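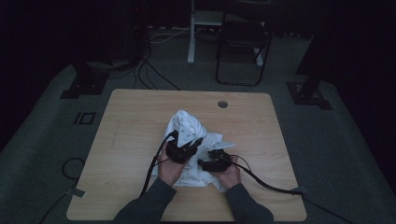 総務部 生活備品係

件名:Re: [soumu-ml] 給湯室のふきんについて

各位

備品係です。水曜の投稿に返信します。

> 給湯室のふきんが毎週のように減っています。
> 先月9枚補充したのに、今朝は3枚しかありません。
> 誰かが持ち帰っているのでしょうか。
> いっそ使い捨てに切り替えてはどうですか。

ご指摘の件、先ほど各階を見て回りました。持ち帰りの線は薄いと思います。Pamari会議室のホワイトボードの裏から2枚、プリンターの下から1枚、窓際の観葉植物の受け皿から1枚出てきました。最後の1枚は、もう植物の側に立って暮らしている様子だったので、そのまま引退扱いにします。

使い捨てへの切り替えは、一度見積もりを取っています。Dukachの業務用ロールだと年間で予算を3000円超えます。たかが3000円と思われるでしょうが、この3000円のために書く稟議書は4ページあります。私は書きたくありません。

そこで当面は次の運用でお願いします。

・使ったふきんはゆすいで、固く絞って、広げて干す。丸めて置いたものは「干した」に含みません。
・コーヒーをこぼした床には使わない。床用は流しの下の青いバケツにあります。
・洗濯はBemtonの回収便に出します。締切は水曜の15時。15時5分に走ってこられても、便はもう出ています。
・漂白剤を使った方は、使ったと書いて貼ってください。前回は紺のエプロンが水玉になりました。

補充分はSutantoの綿ふきんを発注済みで、5月中に届きます。届いたら各階の引き出しに入れますので、箱ごと自席に確保するのはご遠慮ください。

なお、畳み方は三つ折りか四つ折りかというご質問も別に来ていますが、係としては見解を持たないことにしています。以前この話題でスレッドが119通まで伸びました。

生活備品係(内線119ではありません。そちらは消防です)

カテゴリ:社内連絡 > 備品・給湯室

最近の投稿
・冷蔵庫の日付なしプリンについて(最終通告)
・Re: Re: 電子レンジの「あたため」が長すぎる件
・傘立ての整理を行います
・Pamari会議室の椅子が1脚多い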